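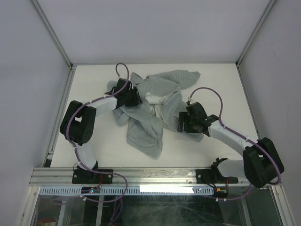

Questions about agency work and housing at Carkonau

We get the same questions over and over from people who have been offered a contract at the Carkonau fish and packing plants through a labor agency. The answers come from contracts and pay slips people have sent us. We are not lawyers. We are also not very trusting, and you'll notice that as you read.

Who hires me, the plant or the agency?

The agency, nearly always. Flosard supplies most of the people on the packing lines, and Vieira handles cleaning crews and night shifts. The plant decides what you do all day, but the name on your contract is the agency's. When something goes wrong each of them will tell you to talk to the other one. Write to both, on the same day, and keep copies.

The ad says 30 hours guaranteed. Is that true?

Read the contract, not the ad. The Flosard contracts we have seen promise 30 hours "averaged over the season." That lets them give you 12 hours in a slow week and make it up later, if later ever comes. If you go home before the season ends, ask in writing how the average was worked out. We have yet to see one of these calculations come out in the worker's favor the first time.

Do I have to pay a fee to get the job?

You shouldn't. Both agencies say they charge no recruitment fee, and strictly speaking we haven't seen one. What we have seen is a "document package," a "travel coordination service" and, once, a "welcome deposit." Call it what you like, that is money you paid to get a job. Ask for a receipt with the agency's name on it. If they want cash and won't give a receipt, don't pay.

Can they hold my passport?

No. They can look at it and make a copy while you wait. "We keep them in the safe so they don't get lost" is something you hear a lot, and people who hear it should ask for the passport back right then. If it isn't handed over, go to your consulate or the police. You don't need to quit first and you don't need the agency's permission.

What is Levamura?

Levamura is the company that rents out the worker housing. It has a different name and a different logo from Flosard, and the same mailing address. Flosard says the two are run separately. Maybe so, but your rent comes out of your Flosard pay before you ever see it, and losing the job means losing the bed 11 days later. Check the clause headed "Linked accommodation."

How much can be taken out of my pay for housing?

Only what you agreed to in writing. One worker sent us a slip from March showing total deductions of 2706 for a single pay period, in local currency, with one line that said just "housing and other." Other what? She asked three times before she got a breakdown, and part of the money was then returned as a "clerical correction." Ask for the breakdown every time, even when the total looks right.

The heat or power is off in my building. Who do I call?

Start with Levamura's maintenance line, then send the same complaint by text or email so there's a record of the time. If there is nothing by the next morning, call the city housing office. Inspectors can come without the landlord's approval. Don't stop paying rent on your own – that gives them an easy reason to put you out, and they will use it.

My supervisor says I signed away overtime. Did I?

Probably you signed something. Whether it counts is another matter. A waiver in a language you can't read, handed over at 5 a.m. on the bus, is worth challenging. Bring it to the union office or a legal aid clinic before you accept that you've lost anything.

Flosard has a new code of conduct. Doesn't that fix this?

It has very nice pages about dignity. It doesn't say who checks, how often, or what happens if a supervisor ignores it. The complaint form goes to Flosard. We'll change this answer when somebody shows us a case where the code got a worker paid.

Will I be fired if I complain?

You're not supposed to be. In practice people who complain sometimes find their hours get short, which is harder to prove than a firing. Write down your shifts every day in your own notebook, start and end times, plus breaks. If several of you have the same problem, complain together.

Can you take my case?

No. We can read a contract or a pay slip and tell you what looks wrong, and we can point you to a clinic. Send copies only – keep the originals yourself.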